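ok posting our house rules for wrist cam arms working near wheeled stuff. been promising this since September. thread, it's long, sorry

Background for the new followers: I look after the floor at Fostness, we run arms around carts, stands, racks, anything on casters. The rules started as a page taped to a cabinet. Now they have a name (Hernari, don't ask) and 29 entries. Not posting all 29. Just the ones people keep emailing me about

Rule 1. If it has wheels, treat it as moving. Always. Doesn't matter that it was parked when you set up. Doesn't matter that it's heavy. Casters swivel before they roll, so the base can shift a little sideways and your saved position is junk

Rule 2. Lock what locks. Chock what doesn't. "It's only one run" does not count as a lock

Rule 3. Speed cap within arm's reach of anything on casters. Ours is 76 mm per second. Is that slow? yes. Do people complain? also yes. Cap stays

Someone at the Wornska site asked why not just use a force limit. Use both!! Force limit tells you that you already touched the thing. Speed cap decides how hard

Rule 4. Look at the wrist view before you close. A person looks, or a check you've tested looks. The overhead view will lie to you about height every single time, esp. with dark parts over a dark gap

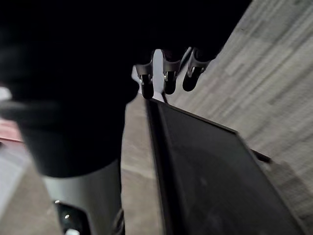
wrist view, finger down near the casters. three wheels, a dark panel below them, and a lot of black behind

Rule 5 comes straight out of views like that one. The finger blocks a big chunk of what you want to see. So before any close near wheels you take a second look from another angle. Minimum two views. Write both down

"But the finger is always in the same place, we mask it." Fine, mask it. The mask doesn't tell you what's behind it. Unknown is not the same as clear and your planner should have a seperate label for it

Rule 6. Black shadow = unknown. Same label as above. Don't let the software fill it in as floor. We had this wrong for a long time, the depth fill was smoothing right over gaps under stands and calling it flat

Rule 7. Never grip a wheel. Never grip a fork bracket either. Grip the base or grip the frame. Wheels turn in your fingers and the brackets swing. If the only thing you can reach is a wheel, stop and call a person over

Rule 8. Shiny stuff gets its own test. Rounded metal, glossy plastic, little bolt heads, anything that throws a highlight. Run your detector on those before you trust it on the floor. Ours used to pick a highlight as an edge and be very sure of itself

Rule 9. Floor pattern. Wood grain floors have long diagonal lines all over them when the wrist is tilted. Plank seams look a lot like panel edges to a cheap edge finder. Test on the floor you've got, not the gray mat in the lab

Numbers, people always want numbers. Last review we went through 1,208 logged approaches near wheeled items. 136 got stopped by the rules before the fingers closed. Most of those were rule 5, no second view recorded. Boring paperwork stops. I'm ok with boring

And no I can't tell you how many of the 136 would've gone bad. Stopped is stopped, we didn't run them again to find out

Rule 10. Log the stop reason in words a new hire can read. "E-17" is not a reason. "No second view near casters" is a reason

Rule 11. Hand near the base = arm off. Not paused, off. If you need to nudge a stand back in place by hand you walk over to the switch first. I don't care how far away the switch is, move the switch closer

Someone's going to ask so: these are house rules. They sit on top of whatever standard and risk assessment you're already bound by, they don't replace any of it. If your safety person says something stricter do what they say

Harries folks asked if they can copy the list. Yes. Take it, change the speed cap for your own arm and load, please don't copy our number blind. It was set for our setup and nothing else

Also add your own rule for cables. Ours is a mess right now, being rewritten, that's why rule 12 isn't in teh thread

Adding one I forgot: rule 4 applies on repeat runs too. Run 40 gets the same look as run 1. People get lazy by lunch, me included

Replies open till 6 then I'm on shift. If you've got a better way to chock small twin wheel casters please tell me, the wedges we bought keep sliding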